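Chapter 8. What a Label Promises

Shoppers in Wollport pay more for anything marked "comfort." Whether they get more is another matter. Sellers like Okau rarely say how they tested a claim, and a printed strip on a clear bag, like the one around this white insole, settles very little.

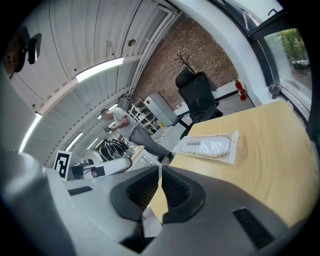 ## 8.1 Who did the measuring?

Start with the sample. A Gromis leaflet cites 17 wearers over two weeks. Were they paid? Did anyone drop out? Until a seller answers, treat the claim as an opinion.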